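Clolton household handling project
Progress report to the Borkowska fund, 28/06/2019

Dear all,

Thank you for your patience with this one, which reaches you a little later than we had promised back in March (the move to the Dresbridge rooms ate more of the spring than any of us had bargained for!). We are glad to say the collecting is well under way again, and we now hold 3004 finished examples, of which 104 still need a second look before they go to the learning side.

Most of our time has gone into bedrooms. Soft things are hard for Clolel, our learning system, and cloth on a mattress is harder than cloth on a table, so we asked our collectors to work with the hand-held gripper on beds just as they find them, with other bedding and clothes left lying about.

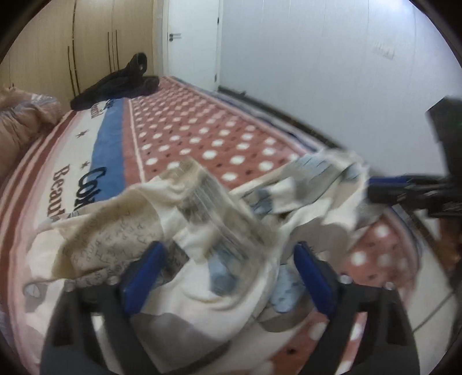
We have also shortened each session to 10 minutes, which the collectors' wrists have been very thankful for, and the labels have come back tidier as well. The one real worry is spare finger pads. We are down to 2 sets, and if the fund could agree to move a little money over from travel, we would order more straight away and carry on into kitchens as planned.

With warm thanks as always,
The Clolton team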